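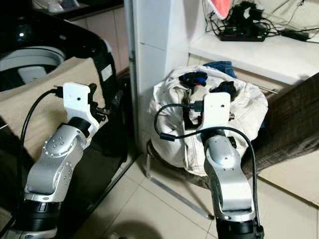
## The laundry corner at the Vadwood flat

Our home economics project was about one small question: why does washing day take so long in a shared flat? Sosina Birhane and I (Nabila Ait Ali) picked the corner we know best, with the black washing machine on one side of the white wall panel and the shelf of chargers and cables on the other. We spent 3 weeks in August on it, and I enjoyed it far more than I expected to!

We kept a notebook by the machine and wrote down 16 loads, from the first sock to the last folded towel. The small things were easy - socks and shirts went in by the handful. The big cloths and sheets were the slow part, and that is where most of our pages went.

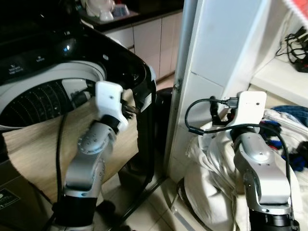 *2 min read*

## Loading a large cloth

A big piece of fabric like the beige one wants to hang over the front lip of the washer, and its own weight keeps pulling it down toward the floor. Sosina liked to hold it by the top edge near the drum and feed it in a little at a time. I used to bundle the whole thing up and push, and my loads came out twisted more often than hers, so by the second week I had switched to her way (she was very nice about it).

We also wrote about the shelf, which we both felt was too close to damp laundry for a power strip and so many cables. Our plan, called Curkholm after the street, moves the chargers to the other end of the flat and leaves that shelf for folded things. Our budget was 60 dollars, and we still haven't settled on a basket.
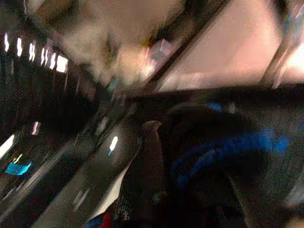
*Figure 3. Lights and a pale surface, blurred.*

For the next round we would like to time the drying as well, and Sosina wants to try the same notebook at her cousin's place in Udberg.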